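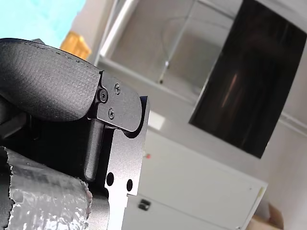
On Sunday I finally did the floor of the play room, and I want to write it down while my knees still remember it.

For many months we had only a thin carpet there. Everything that fell on it made a terrible noise, and my neighbor downstairs, Montri Wongsuwan, is a very polite man, but I think that polite people also hear noise. So I bought foam tiles, the kind that you push together like a puzzle. I paid 63 for the whole package, and I had a coupon for 5, so I was satisfied.

The first mistake was mine. I started in the middle of the room, as the paper in the package advised, and when I came to the wall I had a gap as wide as my hand. I took everything apart and started again from the corner. The second time was much faster, maybe because I was already a little angry.

About the teeth: they look all the same, but they are not. If a tile does not want to go in, turn it a quarter and try again. Please don't hit it with your fist. I pressed each seam with my heel, walking very slowly along it, and this worked better than my hands.

I did not have a big plan for the colors. Light blue is calm and I like it, and the red is for the side where I want to see clearly that the mat changes.
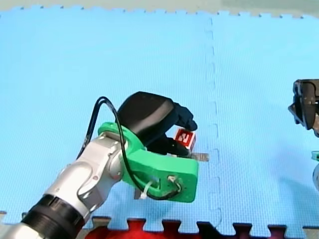
Light blue tiles with the red below, and the small red cube with the 2.

The cubes are the next question. Until now they lived in an old cookie tin, which is loud also when you only look for one cube. I would like to have a soft bag with a string, but I have not found one in a good size. My sister offers to sew it before December. I will send her the measurements this week, if I find my tape measure, which was last on the window in the kitchen.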